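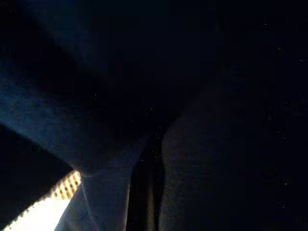
Were the robots going to do anything, or was it going to be one of those open days where you get a brochure and a pen, a reader wanted to know when I mentioned in the last issue that I was heading up to Skarambridge. Fair question! I have been to a couple of the brochure-and-pen kind myself and I still have the pens.

So, the short version: yes, they did things. Sernov opened the doors of its shop on March 14, 2023, and I got there early with a thermos and too many layers on (it was freezing in the parking lot and close to tropical inside). There was a sign-in sheet, a sticker with your first name on it, and a pair of safety glasses you were supposed to hand back at the end. I drove home with mine on top of my head. They are in an envelope now, ready to mail.

The building is the old Lazarević works, out past the rail crossing, and the name is still painted on the brick if you come in from the river side. Sernov rents the ground floor. They make parts feeders and do automation jobs for small manufacturers, the sort of places with one or two lines and nobody on staff with the word "robotics" in their title. That's why I wanted to go. A lot of you who write to me work in exactly those places, and most of the demos I see are aimed at companies with a budget the size of a school district's.

They ran the day as 3 stations, and you could wander between them as you liked, which I loved. No herding. The first was a feeder that shakes small brackets into line, very loud, very satisfying, and there was a crowd of grown adults standing around it like it was a campfire. The second was a laptop-and-coffee corner where you could ask about costs. I'll come back to that. The third was the one I spent most of my time at, and it was the Karkov.

The Karkov is Sernov's name for their picking cell. It's an arm on a heavy base with a two-finger gripper, and a small camera mounted down at the business end so that it looks out past the fingers at whatever it's about to grab. What I liked is that they had the camera feed up on a monitor next to the cell, live, so you could watch the arm from the outside and then turn your head and see what it was working with. I turned my head a lot. My neck was sore on Wednesday.

And I have to tell you, what it's working with is not much! I had imagined something crisp, like a phone picture of a parts bin. But those two fingers take up an awful lot of room. You get one big dark shape coming in from the left, another rounded one coming up on the right, a narrow gap between them, and whatever light there is has to sneak in past the sides. You can have one bright white patch down in the corner so hot there's hardly any detail left in it, and deep black over most of the rest. If you handed me that and told me to pick something up I would ask for a flashlight and a sandwich.

I said more or less that to the engineer running the station, and got a big laugh and then a really good answer. The cell takes its wide look from farther back, where the view is better, and plans most of the move from there. The close camera is for the last bit, for small corrections. If the close view is too dark or too blown out to be of use, the software is supposed to say so and back off to try from another angle. There's a little status bar on the monitor for that, green or amber. I saw it go amber plenty of times. One time it went amber, backed off, came around the other way, went amber again, and then just parked itself. Everybody groaned like a putt had lipped out.

I was glad they left that in. There was no rushing over to cover the screen. The engineer walked up, nudged the bin over by hand, tapped the reset, and talked us through the log while it started up again. The problem that time was a shiny part lying flat, throwing light straight back. The fix they recommend to customers is pretty low-tech - move the lamp, put a matte liner in the bin, and see how you do before you spend anything. I wrote "MATTE LINER" in capital letters in my notebook and underlined it, so there you go, it has now been passed on.

Then they let people have a go. You didn't get to drive the arm itself, but you could dump a scoop of parts in the bin however you wanted and watch it cope. The scoops were a mix of brackets, caps and stubby plastic plugs. Somebody's kid (school must have been out, or let's say it was) got very scientific about it and built a leaning tower against one side of the bin, and the Karkov got the top few without any fuss and knocked the rest over on the next try. Huge cheer. I made a heap in the middle like a person with no imagination, and it cleared it.

The cycle they were showing was slow, by the way. If you've only seen the sped-up videos you might be let down. They were upfront that they'd turned it down for visitors, and that a real installation would run behind a guard and move a good deal faster. I asked how many picks they like to see before they'll sign off on a new part, and the answer was 3000 in a row on the customer's own pieces, in the customer's own bins, with every miss logged. Not clean ones off the supplier's shelf, either. They want the oily ones. A couple of people in the group nodded very hard at that, and I'm guessing they've been burned.

Now, the coffee corner. I know a lot of you skip straight to money, so I tried to be a good reporter. They would not give a sticker price, and I pushed, and they still would not. What they would say is that they won't quote on a job until they've had a box of your parts on their bench, and the box should have 200 pieces in it, with the ugly ones left in. You pay the shipping, they do the test and send you the footage and the log, and then you talk. If the test goes badly they'll tell you to keep doing it by hand. I've heard that promise from others and I can't vouch for it here, but I did like that one of the sheets taped to the wall was a list of jobs they'd turned down, with reasons. Soft bags full of powder were on it. So were tangled springs. Anyone who has ever reached into a box of springs will feel for the robot on that one.

A few odds and ends from my notebook, in no order:

The fingers come off and get swapped, and they had a tray of different ones out for handling. I squeezed every one of them. Padded ones for caps, skinny ones for reaching down into corners, and a wide set that felt like a pair of spatulas.

The monitor showing the close view is something you can keep in a real installation, and they suggest you do for the first few weeks so that the people on the line get a feel for what the cell can and can't make out. I think that's smart. I understood more from watching that screen than from the whole slide talk.

Changing over to a new part is supposed to be a job your own crew can learn in 2 days of training. I would love to hear from anyone who has done it, with this cell or any other, because "supposed to" is carrying some weight in that sentence.

The feeder is too loud. I know I said it was satisfying, and it was, but after lunch I had to go stand outside for a while. They have a cover for it and didn't have it on so that we could see in. Bring earplugs if you go.

Lunch was chili and it was good. There was a veggie one and that was the better of the two.

Parking is behind the building, and don't do what I did and follow the map app, which takes you to a locked gate on the river side. Go over the rail crossing and take the first left, and there's a Sernov board propped up by the loading dock.

They're talking about another open day later in the year and said they'd like to have a second cell running by then, set up for boxes and cartons. I've put my name down. I also asked whether visitors could bring their own parts to throw in the bin, and got a "probably, if they're not too greasy," so start saving your weird little plastic bits for me. If you've got something you think would stump it, write and tell me what it is and I'll see if I can bring a scoop of them along.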